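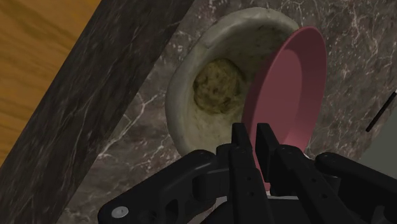 Bol couleur pierre et assiette rose sur marbre sombre (image de synthèse)

Bonjour à toutes et à tous,

Raluca Gavrilă a écrit :
> Quelqu'un a-t-il déjà fait la soupe aigre aux haricots avec du borș maison ? Le mien reste fade au bout de deux jours, je ne comprends pas.
> Raluca

Oh oui, Raluca, et quel bonheur quand ça prend ! Deux jours, c'est trop court en décembre : laisse le bocal près du four jusqu'au quatrième. Je mets 40 g de farine de maïs, le reste en son de blé (celui du moulin Ojeda est parfait), plus une croûte de pain noir et de la livèche — beaucoup de livèche !

Pour la soupe, les haricots cuisent à part et le borș n'arrive qu'à la fin, bouilli et filtré. Ma grand-mère en préparait 104 bocaux par hiver à Nirnero, toute la rue venait se servir...

Garde bien le dépôt pour relancer le suivant. Tu me diras ce que ça donne ? Je peux t'envoyer de la livèche séchée.

Amitiés de Wulgate,
Maud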